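November 17, 2021

Cider and storage trial, Trirnside fruit. Carrying on from the October notes.

Went through the second rack this morning. The Drunine apples are holding up better than I thought they would after the warm spell. Skins still tight, a bit of wrinkling near the stalk on the ones wrapped in newspaper, less on the unwrapped. I had expected it the other way round. The Ojo apples have gone greasy, as Mikkel said they would, but the flesh underneath is sound. Threw out 4 with brown cores and moved everything on the bottom shelf up one, away from the floor.

Pressed 67 kg of the mixed windfalls after lunch. Slow going. The cloth on the third layer had folded under itself and juice came out sideways until I stopped and rebuilt the stack. Gravity reading 1.049 before adding anything. Sharp, not much tannin. Needs blending with something bitter or it will be thin by spring.
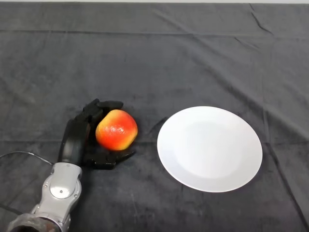 The shed thermometer and the one in the rack still disagree by two degrees. I've been writing down the rack one. If anybody has used the shed figure in the October table, please mark it so we can correct it later.

Mikkel Thorlacius rang about the Caladthorpe tree. He has found an estate list from 1806 with a "striped keeper" on the south wall, and wants to know whether ours could be the same. I can't tell from one season's fruit. Ours ripens late and keeps, but so do plenty of others. Told him I'd send leaves in summer and cut a few scions in January regardless. The old graft tape is perished, need to order more.

Weighed the sample tray again: 265 g lost since it went in, nearly all from the end closest to the vent. Have turned the tray round and put card over half the vent.

To do: wash press cloths, check airlocks on the two small demijohns, taste the Drunine again in a fortnight. Find out who has the good refractometer.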